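Prinico opens its second share-and-swap homewares shop, in Vaughan

2024-09-10

I'm very happy to finally say this out loud: Prinico is opening a second shop, and it's in Vaughan! If you've been to our first place in Manthorpe you know how it works, and if you haven't, come in and have a poke around, because it's easier to show than to tell.

We take in leftover and unwanted home decorating bits - wallpaper ends, table coverings, half rolls of contact paper, curtain fabric, lampshades, tins of paint with a good few litres still in them - and we sell them on at prices that won't make you wince. You can also bring something in and swap it for something else, no cash needed. I started doing this in March of last year out of a garage, mostly to clear my own cupboards (I had a lot of wallpaper), and since then 822 households have bought, swapped or dropped off something with us.

The Vaughan shop is bigger, with 90 shelves compared to the rather squeezy setup we've had so far. Florals get their own corner, and I make no apology for that. They're my favourite thing we stock, and they go out the door faster than any other colour or pattern.
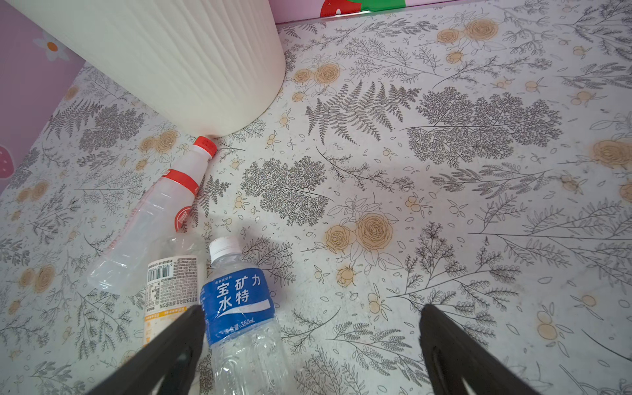
We're also bringing in Kikach, our new cutting service. Say you've got one drawer to line, or a single kid's desk to cover, and you really don't want to take home a whole roll. Tell us the size in centimetres, we'll cut it at the counter and you pay for that piece only. It's $2 for a small cut and $6 for a large one, and the offcuts go into a free bin by the door for school crafts and card making.

A few people have asked whether Manthorpe will close. No! It's staying right where it is, same hours, same slightly sticky front door. Swap credit earned at one shop can be spent at the other, so hang on to your card.

Drop-offs for Vaughan are open now. Please make sure paint lids are on tight and fabric is clean, and if you've got something large like a headboard or a rug, ring ahead so we can make room. We can't take mattresses or anything electrical with a damaged cord.

Media are welcome to visit either shop during opening hours. Ask for the owner at the counter - that's me, and I'll put the kettle on.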